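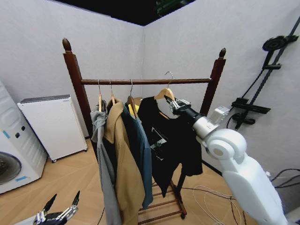
Category: Workshop Notebook / Equipment on Trial

8/18/24

Entry by Siham Darwish, Wavcombe workshop

Review of the Pirero garment-handling kit, supplied on loan by Hamdan. The kit comprises the control software, a set of taught routines for clothing on hangers and a year of telephone support. It is offered at £1,859, with a further £339 for each additional routine. The price excludes the robot.

Today's work was confined to the hanging routine. The right arm grips a wooden hanger at the shoulder and works at the rail with the garment already on it. Mixed clothing was used in preference to the supplier's sample shirts: a hooded jacket, a khaki coat, a long teal shirt and a black printed T-shirt. The left hand has no part in this routine and is to remain open and clear of the rack.

35 attempts were made at hooking a hanger over the rod. Eight were recorded as failures. In most of these the hook met the rod side-on and the arm stopped, as the manual says it should. The remainder occurred when the next hanger had been left too close. The manual gives no minimum spacing and Hamdan should be asked to supply one.

Setting up took longer than the quotation suggests. The rod height must be entered by hand, and the routine has to be taught again if the rack is moved - a point to raise before any order is placed. The castors should be checked before each session.

The competing offer from Soltel includes installation but does not cover coats. It was last priced in April and a fresh quotation has been requested.

Outstanding: repeat with the heavier garments only; confirm whether support extends to a second site; tidy the cables on the floor beside the rack before the next session.

We use cookies to improve your visit. Accept all / Manage preferences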